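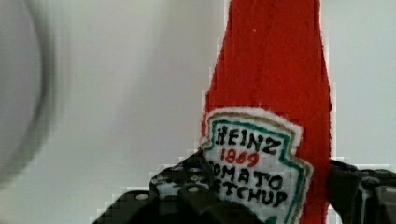
Friday, evening

Finished the felt box. It took most of the day with a long break in the middle for groceries and the bank.

I started at 9:00 with everything out on the big table, sorted by what needed doing. Some of it only wanted the lint roller. The ketchup bottle is the one I like best and it picks up fluff faster than anything else I own. Red felt shows every white fiber. I went over it twice, then used tape, and I expect there is still a speck on it somewhere.

The label is holding up. I did the Heinz lettering by hand in black with no pattern underneath, and the word leans down to the right. When I made it I wanted to pick it out and start over. Today I looked at it for a while and decided to leave it. The 1869 in red came out better, probably because the numbers are small and I went slowly. The teal line inside the tan border took two evenings by itself, mostly going around the point at the top. I wouldn't choose teal again. The thread was Jarkel and it splits if you look at it.

Covadonga Zabala called at lunch about the play shop. She wants the food pieces by the end of April and asked if I could add a mustard. I said yes before thinking about it. I have yellow felt, but only the thin kind, and thin felt puckers at the neck where the shape narrows. I'll have to order the thicker one from Stougaard. Shipping was $20 last time for two sheets, so I'll get thread and a bag of stuffing in the same order and make it worth it.

Afternoon was repairs. The fried egg had come open along one side and I closed it with whipstitch. One of the bread slices has gone flat and I didn't have enough stuffing left to fix it, so it went back in the basket. I threw out the old lettuce. It had been washed hot by mistake and was stiff as cardboard.

Wrote out the list for Covadonga and weighed the parcel on the kitchen scale without the box, 900 grams. She's paying postage, so I should let her know before I mail it.

Left for tomorrow: order the yellow, draw the mustard label on paper first this time, find the small scissors. I had them at noon and they are not on the table, under the table, or in the thread tin.

Soup for dinner. Hands are sore. Bed early.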